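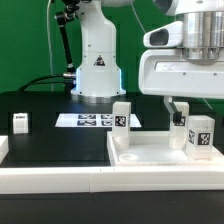
So I went back to the piano. I'd been threatening to for years, and everyone who knows me had stopped listening, which is fair. I quit lessons at fifteen in a huff over a Czerny study and didn't touch a keyboard again until last December, when my aunt moved into a smaller apartment and her old upright had to go somewhere. It went to my dining room. We eat in the kitchen now!

The piano is a Hamada, a make I'd never heard of (the tuner hadn't either, and he took a picture of the name to show his wife). It's brown, it weighs as much as a cow, and the F above middle C sticks when it rains. I paid 300 dollars to get it moved and then a bit more to get it tuned, and then it slid right back out of tune as soon as the heat came on, so I paid again. If you're thinking of taking a free piano, please budget for the free part.

My teacher is Erzsébet Virág, who lives over the bakery in Zanside and has two grands in a room meant for one. You have to go in sideways. At my first lesson I played her the only thing I had left in my fingers, the first half of a Clementi sonatina, and she let me get all the way to the repeat before she said, "Good. Now with the left hand also." I had been playing the left hand! Just very, very quietly, apparently.

That's been the whole year, really. My left hand is lazy and always was. Fourth finger especially, it just sort of goes along with whatever the third is doing. Erzsébet has me on a little Bach minuet with the hands swapped, left hand taking the tune an octave down, and it sounds like somebody moving furniture.

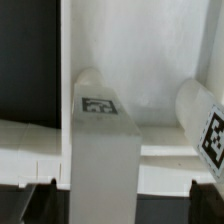
But last week I got through it twice in a row without stopping, slow as anything, and I was so pleased I called my sister and made her listen over the phone. She said it was nice and asked if I was okay.

The other thing I want to write down before I forget is the recital. Erzsébet's students do one every summer at the Flastow library, in the upstairs room with the terrible carpet, and the adults go last, after all the kids. I was between Juniper Dunleavy, who's been at it nine years and played a Brahms intermezzo from memory, and Sadao Oda, who played "Moon River" and hummed along with it so loudly that people started joining in. I had the Clementi, both hands. I took the opening too fast (nerves), muddled the turn at the bottom of the first page, skipped a bar without meaning to and landed somewhere that was at least in the right key. My knees were shaking so hard I couldn't have used the pedal if I'd needed it. A boy of maybe seven told me afterwards that his was longer.

Tomoyo Nomura turned pages for me, bless her, even though there was only one page to turn.

I've signed up for next year. I want to do the minuet the right way around, and maybe one of the easy Bartók pieces if Erzsébet will let me off scales for long enough to learn it. She's already said no once. Lesson's tomorrow at four and I haven't looked at B flat minor at all, so I'd better go do that now while the neighbors are out.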